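发件人：Irnby 工坊列表
主题：Re: [工坊讨论] 灰色理线板的走线，还有槽口磨线的问题

各位好，

上周那封问理线板的信我看了，正好我这边也在弄同样的东西，把做法写一下，供参考。先引原信，免得新加入的人看不明白：

> 大家好，我们这边按列表里的图纸打了一块理线板，装在铝型材墙前面，用来练穿线和卡线。
> 有三个问题想问：
> 一、编织线从上面的槽口出来，往下进另一个槽口，中间这段总是鼓起来，拉紧了又会在槽口边上磨毛。你们留多长？
> 二、U 形支架有两种，一种通道是敞开的，一种像小托架，底是平的。哪个放线，哪个放插头？图纸上没写。
> 三、板子要不要斜着装？有人说斜装顺手，有人说斜装以后尺寸不好对。
> 另外板面是哑光的好还是亮面的好，也请说说。

先说第一个。我这边线的总长是 830 毫米，板面露出来的一段不要绷直，留一点弧度，手指能在下面挑起来就够了。余下的都收到板子背后，绕成一个大圈，用魔术贴扎住，不要用塑料扎带，塑料扎带勒过的地方编织层会散，以后再穿就费劲。线头先用热缩管包一下再穿，Corkon 那种带胶的比较好，收缩以后头是硬的，进槽不会开叉。

磨毛的问题出在槽口边沿。打印出来的凸边看着是圆的，摸上去有一道棱，尤其是下面那个槽，线是斜着进去的，力全压在一个角上。我用 400 目砂纸卷成细条，从槽里来回拉，拉到指甲刮过去没有感觉为止。两面都要磨，背面更容易漏掉，我第一块板就是背面没磨，线拉了几天，外层起了一圈毛。
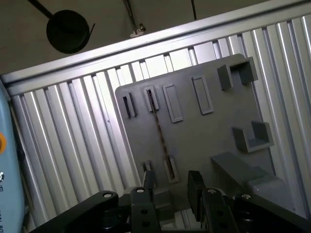

编织线换颜色的事也顺便说一句。纯黑的线在暗的槽口里不好认，线头有没有到位要凑近了看。换成棕黑相间的以后好得多，条纹还能看出线有没有拧：条纹的斜度变了，就是穿的时候带了劲，退出来转半圈再穿。Kushnir 那家的线一卷一卷卖，条纹密的那种比较软，疏的那种偏硬，我建议买软的。

第二个问题，图纸确实没写，旧版说明里有一句，后来改版时丢了。我的用法是：靠上的敞口支架走线，线从两片立壁中间过；下面那个小托架放插头，平底正好托住，两边的短壁挡着不让它滚。反过来用也不是不行，只是插头放在敞口里会往外滑，得另外加一条橡皮筋。旁边两块带凸边的长方形浅槽是贴标签用的，标签纸裁得比凹面小一点，四边各留一毫米，不然角会翘。

右下角那条长方块有人问过能不能去掉。我留着，平时搭线用，换线的时候把旧线先搭在上面，不会掉到桌子后面去。打印时它最容易歪，建议单独打，再用两颗螺丝从背面锁上。

第三个，斜装还是正装。我两种都试过。正装量尺寸方便，但是线往下垂，中间那段容易贴到别的凸起上。斜装以后手腕不用拐那么大，时间长了差别很明显。尺寸不好对的问题，可以先在型材上把板子正着装好，所有孔位量完、记下来，再松开两颗螺丝转过去锁紧。我的固定点离型材左端 411 毫米，高度从台面算 585 毫米，坐着站着都能够到。个子高的自己往上加一格。

型材墙的竖槽里容易积灰和碎屑，装板子之前先用刷子刷一遍，不然 T 形螺母滑不动，硬拧会把槽口拧出毛刺。螺母用弹片式的，从正面就能放进去，不用拆端盖。

板面我选哑光。亮面的在灯下反光，槽口和凸边的轮廓都看不清，型材本身已经够亮了。中灰色就行，不要打白的，白的脏得快，黑的又看不见槽。

材料方面，Holtow 的灰色料我用了两卷，层间结合没有问题，就是开封以后吸潮快，袋子要封好。第二卷放了一个三月，打出来的立壁上有细丝，烘了一晚上才正常。打一块板连支架用料 626 克，一公斤的卷打完剩下的不够再打一块，可以拿来补小件。

图纸里还有一处错，列表上的文件一直没改：左下边缘那个小槽的宽度比上面两个窄了一点，粗一些的线过不去。要用的话自己在文件里放宽，或者打完以后用平锉修。我改过的文件放在列表的共享目录里，文件名后面加了 b，别和旧的弄混。

背面的收线圈我还没想到更好的办法，魔术贴用久了会粘毛。有谁用过别的，请回到列表里，不要只回给我。

Irnby

--
退订或修改收信方式，请到列表首页操作。回信时请删去无关的引文。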